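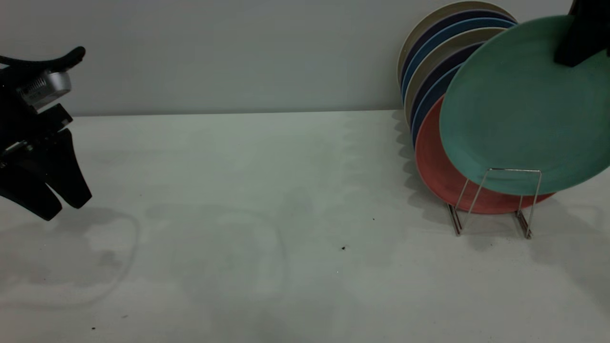 Wire dish rack standing on a white tabletop against a plain wall.

Setting Up and Maintaining a Wire Dish Rack on a White Work Surface

This guide is intended for residents of furnished units at Geddes House and for users of the shared kitchens on the ground floor. It covers the placement of a freestanding wire dish rack, the daily care of the surface beneath it, and the removal of the pale marks that commonly develop on matte white tabletops. The same procedure may be followed in a private home.

What you will need

– One freestanding wire dish rack
– Two clean microfiber cloths, one for washing and one for drying
– Mild dish soap
– White vinegar
– A soft toothbrush
– A shallow drip tray or an absorbent mat
– A measuring cup

Abrasive powders, steel wool and bleach should not be used on either the rack or the tabletop.

Preparing the surface

Remove all loose items from the section of the table where the rack will stand. Brush crumbs and grit into your hand or a dustpan before any water is applied. Small dark specks are easily missed on a white surface, and grit that is rubbed under a wet cloth may leave fine scratches in a matte finish.

Wipe the area with warm water and a few drops of dish soap, working from the wall toward the front edge. Rinse the cloth, wring it out well and wipe a second time. Dry the surface at once with the second cloth. Particular attention should be given to the seam where the tabletop meets the wall. Water that stands in this seam can work its way behind the table and is difficult to dry later.

Removing pale smudges and rings

Faint, cloudy patches and looping outlines on a white tabletop may be mineral deposits left by evaporated water, or they may be soap residue. Wash with soap and water first. If the marks are still visible when the table has dried, proceed as follows.

1. Mix one part white vinegar with 4 parts water. A total of 600 milliliters is sufficient for a full-size table.
2. Test the solution on a small area near the back edge. Wait until the area has dried and check it for any change in color or sheen.
3. Dampen a cloth with the solution and lay it over the mark for two minutes.
4. Wipe gently in one direction. Do not scrub in circles.
5. Rinse with plain water and dry thoroughly.

Vinegar must not be used on marble, limestone or any other natural stone. Where the tabletop material is unknown, use soap and water only and consult the building office.

Positioning the rack

Place the rack toward one side of the table, so that the larger part of the surface remains available for food preparation. Leave at least 16 centimeters between the rack and any electrical outlet. A gap of two fingers' width between the rack and the wall allows air to circulate and prevents the metal from marking the paint.

Set all of the feet down together and press lightly on each corner in turn. A rack that rocks will shift when it is loaded. In most cases the base legs can be corrected by hand pressure, but rods should never be bent close to a welded joint. If a rod has separated at the joint, the rack should be replaced.

Lift the rack when moving it. Dragging thin metal feet across a matte surface will leave gray lines that resemble pencil marks. These can often be removed with a damp cloth and a small amount of baking soda paste, applied without pressure.

Loading

Heavy plates should be placed first, close to the base and spread evenly from side to side. Glasses and cups are placed upside down at a slight angle. Knives should be dried by hand and put away directly. Pots are best left to dry on a folded towel – a single large pot is enough to tip a narrow rack.

Shared kitchen users are asked to clear the rack by 9 p.m. each evening.

Routine care

Empty the drip tray daily and wipe the rods with a damp cloth once a week. Use the toothbrush where the rods cross, where soap film tends to collect. Once a month, lift the rack away, wash it in warm soapy water, and dry it fully before returning it to the table.

Orange spotting on the rods indicates that the coating or plating has worn through. Light spotting may be wiped away with undiluted vinegar, followed by a rinse. The treatment should be carried out in the sink and kept off the tabletop. If the spotting returns within the month, a replacement may be requested from the building office. Please give the kitchen number and the location of the rack.

Related guides

Descaling the Kettle in Shared Kitchens
Caring for Matte White Tabletops
Sealing the Gap Between Table and Wall
What to Store Under the Sink
Geddes House: Kitchen Inventory Form
Removing Scuffs From Painted Walls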